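Weiße Wäsche falten: Bilder aus der Nähstube 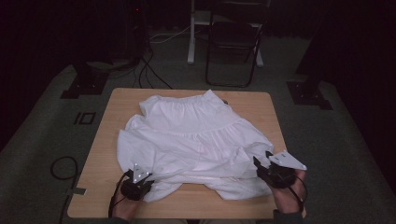 Etthorpe, 25. Oktober 2026

Weißer Stufenrock oder Kleid, noch nicht gefaltet. Am oberen Rand der geraffte Gummibund, darunter die Quernaht, an der die weitere untere Stufe ansetzt. Der Stoff liegt locker auf dem hellen Holztisch, der Saum ist noch umgeschlagen.

Die Galerie gehört zur Reihe über das Zusammenlegen von Kleidung, die Chie Kubo im März begonnen hat. Gefaltet wird immer auf dem Tisch, nie auf dem Bett, weil weiche Unterlagen den Stoff verziehen.

Zum Vorgehen bei gestuften Teilen:

Den Bund gerade ausrichten und die Raffung nicht glattziehen. Sie legt sich von selbst wieder zusammen.

Die untere Stufe von der Mitte nach außen streichen. Sie ist weiter als die obere und wirft deshalb seitlich Falten. Ganz flach wird sie nicht.

Beide Seiten zur Mitte einschlagen, bis das Teil überall so breit ist wie der Bund. Danach vom Saum her zweimal nach oben legen. Bei Längen über 68 cm dreimal.

Weiße Sachen kommen bei uns in die Schublade unter dem Fenster, Bund nach vorn. Dünne Baumwolle bügeln wir vorher auf der Rückseite, Viskose hängen wir lieber auf.

Die Faltmaße für Hemden und Kinderkleider stehen auf der Seite Hamada, die für Bettwäsche auf der Seite Briten. Fragen zu einzelnen Stücken bitte mit Angabe von Länge und Material an die Nähstube.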